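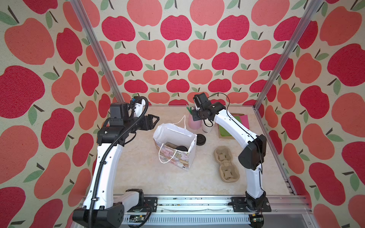
Figure 6.1. Repeating apple pattern on three walls.

Category: Game Design | 4 min read

Chapter 6: Character Classes

A class is a set of rules that decides what a player can do in a fight. Mikness, the role-playing game used in this chapter, launched with four: Warden, Piper, Saltmage and Thief. Octavian Stoica wrote the first skill tables and gave each class 200 points to spend. 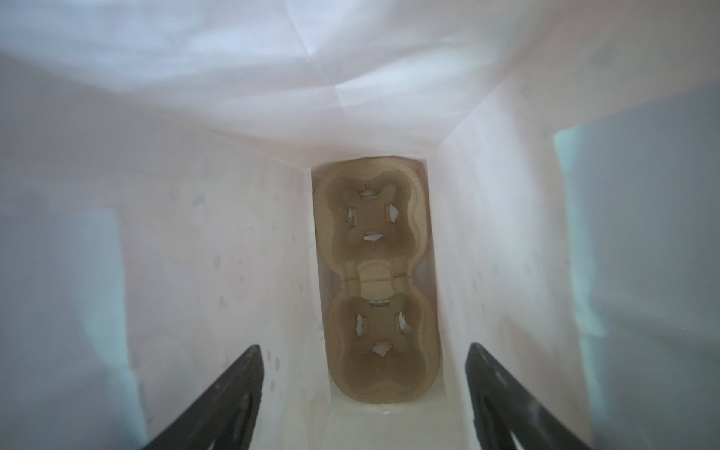 Inventory limits came later, when Virgil Zamfir rebuilt the Thief for the Trususden update. Each class now carries one container with its own shape. A paper bag with walls that slope in to a narrow bottom, and a cup carrier sitting down there, holds less than its opening suggests - the Thief's satchel follows the same rule. Section 6.2 works through the slot table.

We use cookies to remember your place in the book. Accept | Manage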